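Laltodel opens Wurkilell office and begins hiring

Professional services recruiter Laltodel has opened an office in Wurkilell, its second outside the head office, and has started recruiting for six permanent posts there. The new team will handle finance, legal and human resources placements for employers across the district.

The office is on the first floor of Hindside, the former grain exchange building near the railway station. Laltodel has taken a lease on 1279 square feet, with two interview rooms and a shared meeting room that clients may book.
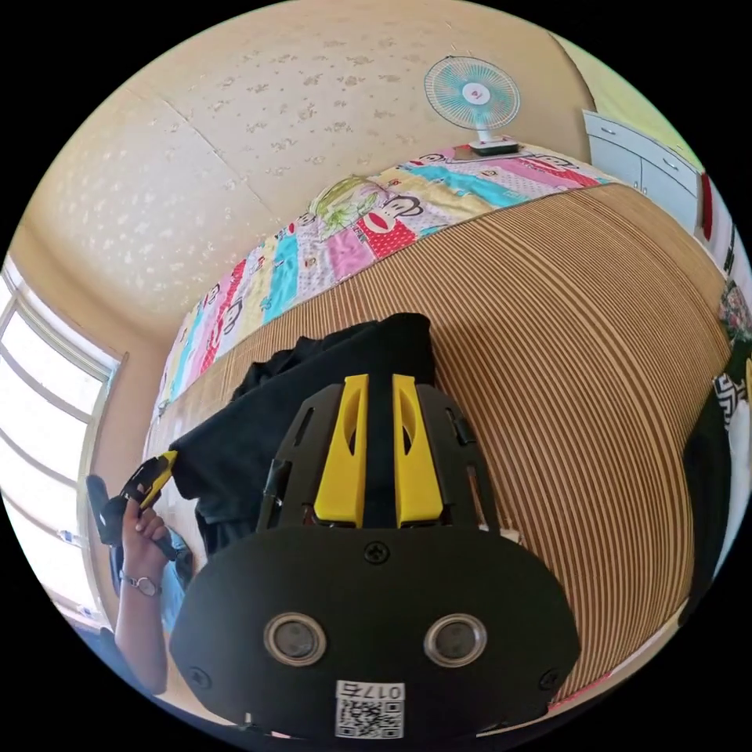 Black and yellow hand-held grippers, one of them held upright.

Four of the six posts are for consultants and two are for candidate support staff. Applicants for the consultant roles should have worked in recruitment, human resources or a related field. No recruitment background is needed for the support roles, and full training will be given. All six are open to part-time applicants and to job shares.

Laltodel already works with 70 employers in the area, most of them served until now by telephone and by visits from head office. Those clients will move to the Wurkilell team in stages between March and June. Existing contracts, fees and contact numbers stay the same during the move, and each client will receive a letter naming its new consultant.

The company said in a statement: "We have placed people in Wurkilell for a long time without having a desk there. Clients have asked for more meetings in person, and candidates have asked for shorter journeys to interview. A local office deals with both."
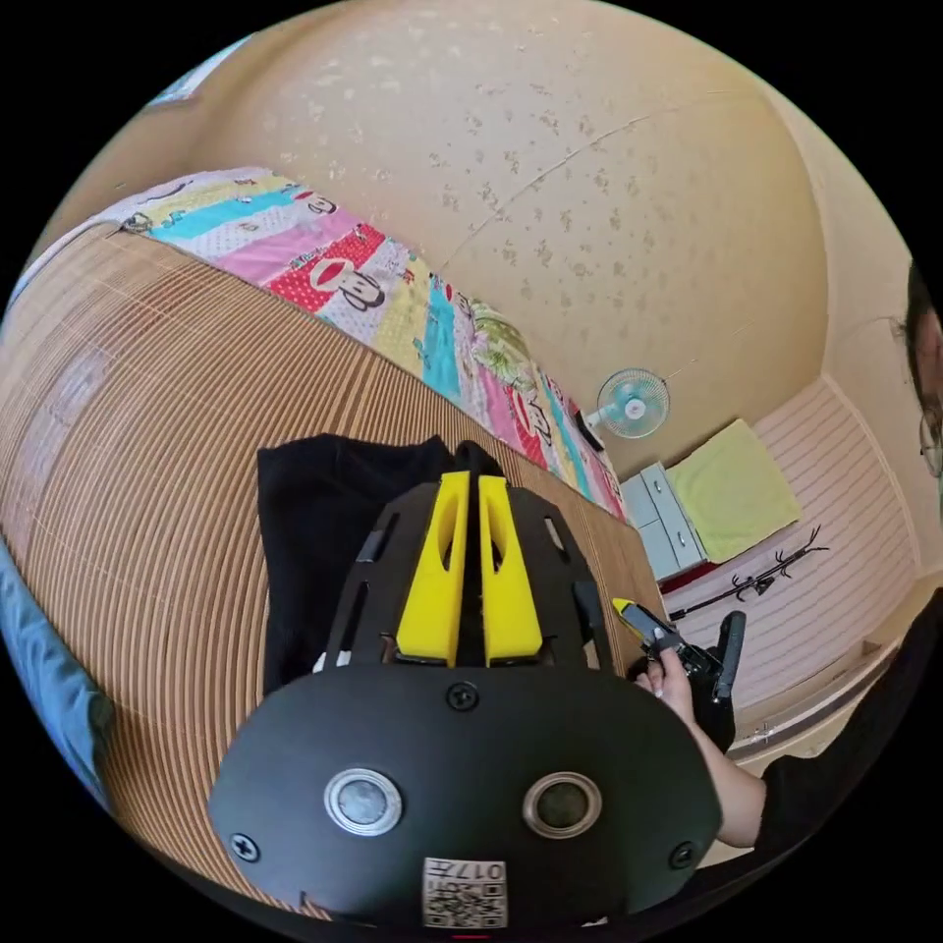
The opening follows the purchase last year of Šťastný, a payroll and temporary staffing business. Its staff have kept their roles and will provide payroll services to the new office — including weekly pay for temporary workers placed through Wurkilell. The Šťastný name will stay in use for temporary work.

Office hours are 8.30am to 5.30pm, with evening appointments until 7pm for candidates who cannot attend during the working day. Appointments can be made by telephone or through the Laltodel website.

Applications for the six posts close at the end of March. Interviews will be held at Hindside in April, and successful applicants are expected to start in May.

ENDS

Notes to editors

Laltodel recruits permanent and temporary staff in finance, legal, human resources and office support. Further details of the vacancies are available from the Laltodel press office.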